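**Testemholm robotics firm Plika opens Flosta, a set of remote-control demonstrations for two-armed robots**

TESTEMHOLM, Wed 23 February — Plika today released Flosta, a collection of 841 demonstrations in which an operator guides a simulated two-armed robot through handling tasks.
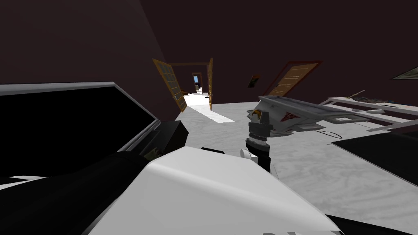
*Flosta simulation: a raised gripper at the edge of a white tray marked with a red emblem.*

Each demonstration was recorded by remote control. The operator moves a pair of hand controllers, and the simulated arms follow. Joint positions, gripper commands and rendered views are logged on a common clock. Of the total, 525 recordings involve a tray or an open container.

"Tray work is hard to script," said Nisha Shukla, head of data at Plika. "The grip point changes as the tray tilts, and a person corrects for that without stopping. We wanted those corrections in the record."

Failed attempts are kept and labelled separately. There are 101 of them, and they can be excluded when training a policy.

Flosta runs on Reddy, the company's simulator, which renders the arms in furnished indoor rooms. Colour, lighting and camera position can be changed on replay without a new recording.

"The files replay on an ordinary desktop," said Sherif Belkadi, who leads the simulator program. A second release, with demonstrations guided by hand on physical arms, is planned for August.

Media contact: Plika press office, Testemholm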